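Moisture Loss in Loose Produce Stored at Room Temperature
Project report, Food Technology module 2
Usulside College, Rovcombe site

1. Introduction

Fruit sold without packaging loses water through the skin and the stem scar. The loss reduces saleable weight and causes shriveling. This project compared oranges, tomatoes and kiwis kept in three types of storage over 12 days in March. Weight was the main measurement. Firmness was recorded by hand on a five-point scale and is treated as secondary data. 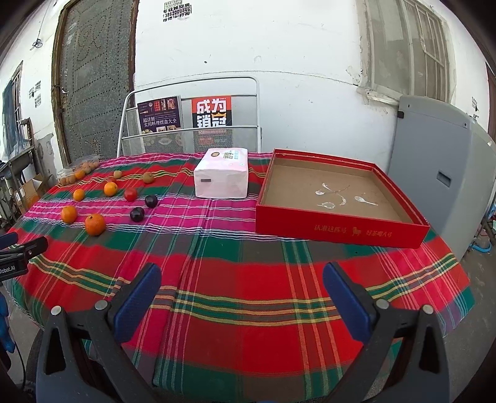
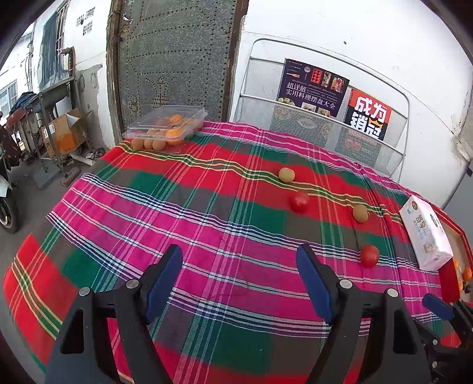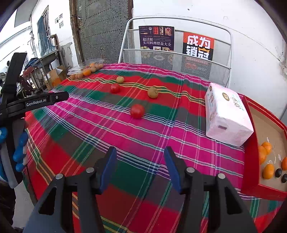
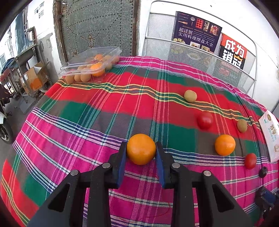 2. Materials

All fruit came from one delivery by Quispe, a wholesaler serving the Rovcombe market. The batch weighed 2,270 g after damaged pieces were removed. It was divided into three groups of similar weight, each containing all three kinds of fruit. Weighing was done on an Ustetti bench scale with a resolution of 0.1 g. The scale was checked with a 700 g reference mass before every session.

3. Method

Group A was stored in an open tray. Group B was stored in a paper bag folded once at the top. Group C was stored in a polyethylene bag with punched holes. The three groups stood on the same shelf, away from the window and the radiator. Each piece was weighed at 9 a.m. and returned to its place within 30 minutes. Room temperature and relative humidity were logged at the same time.

Pieces showing mold were weighed one last time and then removed. Their earlier readings were kept in the data set, and percentage loss was calculated only up to the day of removal.

4. Results

Total weight loss over the whole batch was 262 g, or 11.5 percent of the starting weight. Group A lost the most, followed by Group B. Group C lost the least, but two of its tomatoes developed mold at the stem end on day 9. No mold was found in the other groups.

Tomatoes lost weight slowly at first and faster after day 6. Oranges lost weight at a nearly constant rate. Kiwis softened by two points on the firmness scale in every group, so storage type had no measurable effect on their texture.

5. Sources of error

Humidity in the room dropped on days 4 and 5 when the heating was turned up, and the daily loss in Group A rose on both days. The effect was smaller in the bags. Piece size was not controlled. Small pieces have more surface for their weight and would be expected to dry faster, which may account for part of the spread within each group. The firmness scores were given by one person and were not repeated.

6. Further work

A second trial should sort the fruit by diameter before grouping and should test bags with different numbers of holes. A humidity logger taking hourly readings would replace the single morning value.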